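5th March

I have been meaning to sort out the stationery drawer ever since we moved to Trevodbridge, and that was in August, so you can see how these things go in our house. It's the top one in the old Kovács bureau, the one that sticks, and for months I've simply pushed things in and shut it before anything could spring back out at me.

Anyway, this morning I made a pot of tea, put the radio on and had a proper go at it. My mother always said you should start a sort-out with the smallest things and work up, so I began with staples, rubbers and sticky tape – the bits I can never find when there's a parcel to wrap. I do like a plain pale eraser, the sort with a bit of printing on top, and a little box of staples is a pleasing thing too, even if you only open it twice a year. 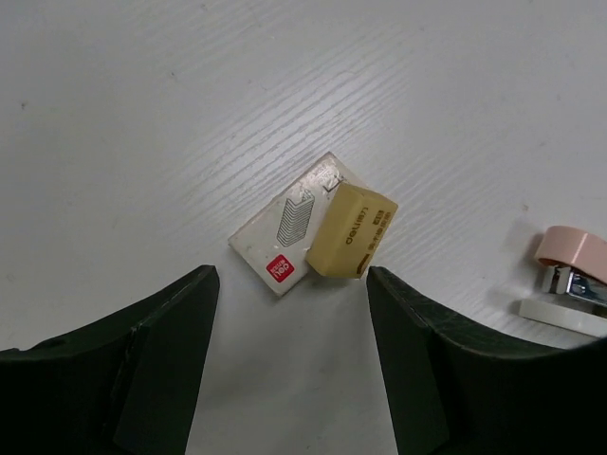
A clear white tabletop makes the small bits so much easier to find.

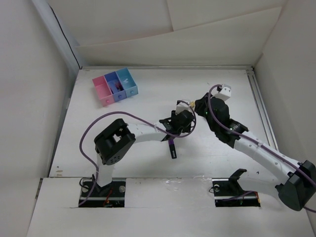

## What's staying in the drawer

I've been fairly strict with myself (well, fairly).

- Staples, in their own box. I once tipped 288 of them into a jam jar and regretted it for weeks.
- Two erasers, one for me and one for the crossword.
- Sticky tape, in a dispenser with a bit of weight to it.
- The Cemitz notebooks, all 5 of them, though I've only written in the first.

The dried-up felt tips have gone, and so has the Plarkov hole punch. Next is the drawer underneath, with all the string in it.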